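OK, thread on the Branidell hand gripper kit, as promised back in October when I was still grumbling about the shipping. I've had a proper go with it now and I have a LOT of thoughts.

Short version for the scrollers: I love it. Not everything about it. But I keep picking it up on days when I have no reason to, and I can't say that for most of the gear I've tried.

What you get: two hand-held grippers, the marker cubes, mounting screws, a calibration sheet, a license for Memolis (their recording software) and a printed guide that is better than it needs to be. Somebody sat down and wrote real sentences! With pictures of the correct screw!

Setup took me 50 minutes from opening the lid to the first clean recording. Fifteen of those were me putting a cube on the wrong way around, so don't use me as a benchmark.

You work them with your own hands, you do the job you want the robot to learn, and Memolis keeps track of where each gripper went and how far it was open. Later you feed all that to your arm. Most of you know this part so I'll move on to how it feels.

It feels great. The squeeze is light and even, and there's a bit of spring at the end so you know you're closed without looking down. After ten minutes I'd stopped thinking about my fingers.

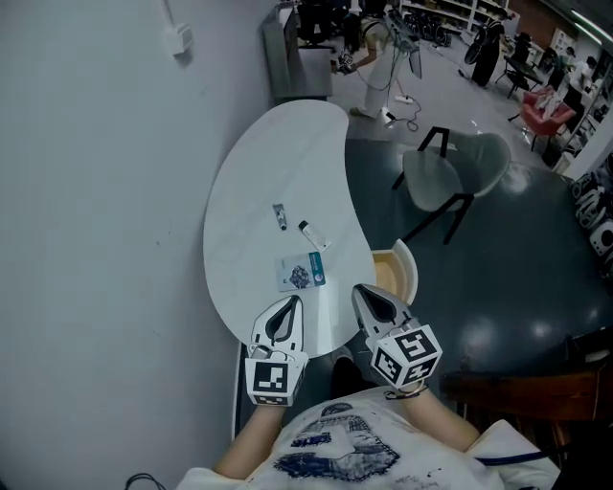 My favorite thing about the kit is how little table you need. Any surface at sitting height will do, and the first task in the Branidell guide is small stuff anyway, things you already own. Two little tubes and a flat card or packet on a white table is plenty to be getting on with, one gripper in each hand, and you can run that for an hour and still find new ways to do it. Tubes at an angle are more interesting than tubes lined up, so mess them up a little between takes. The flat thing is the hard one. Slide it to the edge of the table first, then pinch. You're welcome.

The cubes. Each gripper carries a white one with black square patterns on it, and the tracking lives or dies on those patterns being clean. Wipe them before you start. I use a dry cloth, the guide says a dry cloth, and I did once try a wet cloth and now one of my cubes has a slightly sad corner.

Spare cubes come in a pack of 4, which I'd add to the first order. Swapping one is two screws and a recalibration, and the recalibration is quick.

Memolis next. It opens fast, it has one big record button, and it saves every take on its own without asking. The review screen is lovely - you scrub through and both grippers show up as little lines, left one and right one, so you can spot the moment you fumbled.

What I don't like: naming. Every take gets a long string of digits and you can't rename in bulk. I did 70 takes in one sitting last week and then spent my evening typing "card slide" over and over with a bowl of soup going cold.

Also the export. There are two formats and the menu doesn't say which one the Maldonado arm wants. It's the second one. Writing it here so I can find it again.

Speaking of the Maldonado, yes, the two do get along. I trained a simple pick and place on 50 good takes and the arm did it on the first evening. Slowly, and with a funny little wiggle before it let go (I recognized the wiggle, I do that), but it did it! I may have clapped.

Comfort, for the people who asked. My hands are small and I can reach everything. Wrists get tired before fingers do. I take a break every twenty minutes or so and keep my elbows close in, and that helped more than any of the strap positions I tried.

Cable people: tidy up before you sit down. Route everything behind you or off to one side and leave slack. A cable that tugs at your wrist will show up in the takes as a tiny hitch, and then your robot learns the hitch.

Compared to the Lonthorpe set I had last year: the Lonthorpe is lighter and comes in a nicer case, and I still miss the case. But the fingers on it opened a bit unevenly and I never fully trusted the recordings. The Branidell ones I trust. I've stopped double-checking, and that saves me a surprising amount of time.

Support was good too. I wrote in about the sad corner and got a reply the next morning with a photo of how to check whether the pattern still reads. It does. Sad corner lives on.

Would I suggest it for a first kit? Yes if you already have an arm, or can borrow time on one. If you don't, the recordings just pile up and you'll get itchy. Maybe sort the arm out first.

Things I want to try next: folding a dish towel, putting the lid on a jar, and threading a big wooden bead onto a string. I have low hopes for the bead and I'm doing it anyway.

Paid for this one myself, same as the Lonthorpe. Drop your questions under this post and I'll get to them after dinner - and if you've got a trick for renaming takes in Memolis, please, please share it.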